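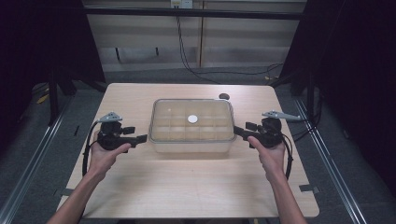

Handheld grippers over the small-parts box. Cables on both sides, as usual.

The kit is fine. Stop selling me the numbers.

Filler launched its handheld kit in August and I have now read the sales page more times than any adult should. Two grippers, cables, brackets on top, a login to the labeling service. You squeeze, you do a chore, the recording goes off to train somebody's robot. Price for the pair is $922, and the line in big type is "1,000 clean demonstrations in your first week."

My problem is with the second number. Not the first.

Quick background. I run a very small shop that does recording work for people who don't want to do it themselves. Table, outlet, tape on the carpet. We had Momus grippers before this, still have them, one pair in a drawer with a bad hinge. So I'm not new and I'm not easily dazzled and I'm also not neutral, I paid for the Filler kit with my own money and would like it to be good.

And it is pretty good! The squeeze is light. My hands used to ache after an hour on the Momus pair and now they don't. The pads are foam, which grips smooth plastic a lot better than the hard rubber I was used to. Setup took me one coffee. The manual is short and somebody who writes for a living wrote it.

But 1,000 in a week. Let me tell you what a week looks like.

First day we did 120. Felt great about it. The job was small-parts storage: clear boxes, lids, little white discs, a container or two. Put things in, take things out, lid on, lid off. Client wanted both hands used every time. Uploaded the lot, went home, and in the morning the service had thrown out more than I care to print. Reasons given: "low quality." That's the whole reason. Low quality what? My hands? The lighting? The box?

By the end of the week we had 549 accepted. I thought that was a solid week, for the record. Jinlong Fan, who does most of my recording and is faster than me by a mile, thought it was a very good week. Then you look at the sales page again and it's half, near enough, and you feel like you did something wrong. We didn't. The number is wrong, or it's a number for picking up foam blocks and putting them down again, over and over, with nothing see-through on the table.

See-through stuff is where every one of these kits gets slow. A clear lid lying on a pale table barely shows. You get a rim and some glare. You bring one finger over the lid and the other over the bare wood and you are aiming at an edge. Too high and you pinch air. Too low and you push the lid. Do that a few hundred times and tell me about your first week.

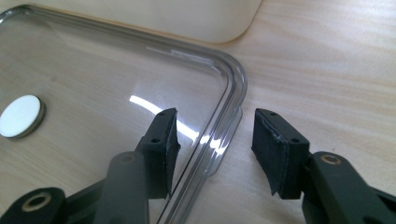
What the foam costs

I said I like the pads and I do. They wear, though. They pick up lint, the edges start to fray and peel, and then the grip on a thin rim gets iffy. A kit that sells itself on volume should ship with spares. This one ships with none. You order them from Filler, they come when they come, and shipping cost me more than the pads.

Compare El Fassi. Their kit is uglier and over $1,000 once you add the cables (sold seperately, thank you) and the squeeze is stiff. But a bag of pads comes in the box and the page says, in normal-sized type, that output depends on the task. That's all. One sentence. I read it and trusted them more.

I know the argument on the other side. Everybody rounds up. Printers don't print the pages per minute on the box, cars don't get the mileage on the sticker, grow up. Ok. But people buy these kits to bid on jobs. They take the figure off the page, put it in a quote to a client, and then they're the one on the phone explaining why they came up short. I nearly did this with Cokex. Had the quote typed out and everything, a thousand a week at a price that would of sunk me. Took it down before sending only because the Momus days taught me to be a coward about quotes.

So what do I want. Not much. Say what the task was. Say how many people were on it and for how many hours. Say if the count is recorded or accepted, those are very different things and the page never picks one. Give me a rejection reason longer than two words. Put four pads in the box.

Would I buy it again? Yes, probably. For hands that don't hurt at 4 p.m. I'd pay it twice. I'd skip the labeling service, which is a monthly fee for being told "low quality," and keep my own checks the way we did before.

I wrote to Filler and asked what the first week was based on. Got a friendly reply with a discount code for the labeling service.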